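Home | Setup | Daily Operation | Maintenance | Contents | Next

Section 4. Starting a Shift at the Picking Cell

Before the cell went in, two people at the Stollow plant sorted blocks by hand from the bins. That job is now one operator per shift, who loads the bin, watches the picks and clears the ones the arm can't finish. The second person works at packing. If you came from hand sorting, read this whole section before your first shift, including the parts that look familiar.

4.1 Before you start

1. Sign in on the cell log with your name and the time.
2. Read the last operator's notes. Open faults are listed at the top.
3. Check that the bin is clamped. Push on the near corner with your palm. If it moves, tighten the clamp and tell Danang Sumampouw, who will check the bin position again.
4. Look over the air tubes and cables at the wrist for kinks or rubbing.

CAUTION: Keep both hands outside the bin whenever the arm has power, even if it has stopped moving.

4.2 Loading and first picks

5. With the arm parked and power off, put the blocks in by hand. Spread them over the bin floor. Do not stack them.
6. Step back, restore power and select job 813.
7. Run the first picks at low speed. Stay at the panel.

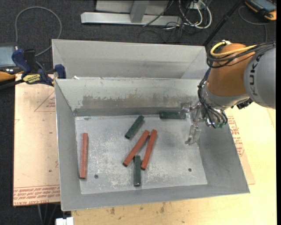
Figure 4-1. Red and green blocks in the bin, gripper at the back wall.

NOTE: Blocks lying flat along a wall are harder to grip than blocks in the open. Allow the arm two tries, then stop the job and move the block yourself with power off.

8. If code 862 shows on the panel, press Stop and write down where the block was lying.
9. When the first picks are good, change to normal speed.

4.3 Your time at the cell

Operators trade places with packing at the midshift break. Pick counts are kept for the machine and are not used in operator reviews. Send questions about rotation or training to Juwita Santoso.

Go to Section 5 for end-of-shift shutdown.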